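Unit 5: Small grants for community museums

Last week we spoke about the mission statement. Now we look at how a small museum asks for money, and what the funder expects afterwards.

Our case is the Sturholm museum, which keeps the tools and letters of local weaving families. It applied to the Flonard fund for $2,000 to record older members telling their stories. The application form has 8 questions and permits 400 words in total, so every sentence must do some work.

Please note the difference between an outcome and an output. "We will record 54 interviews" is an output. "Young families will know the songs of their grandparents" is an outcome, and it is harder to measure. The Flonard form asks for both of them.

Reading before the tutorial: the Gisico guide, chapter on budgets. Bring your own draft budget, with in-kind labour in a separate column.

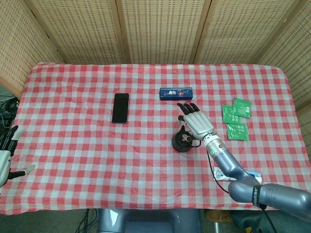

In the budget, the museum also put a fee for the translator. Many first applications forget this cost.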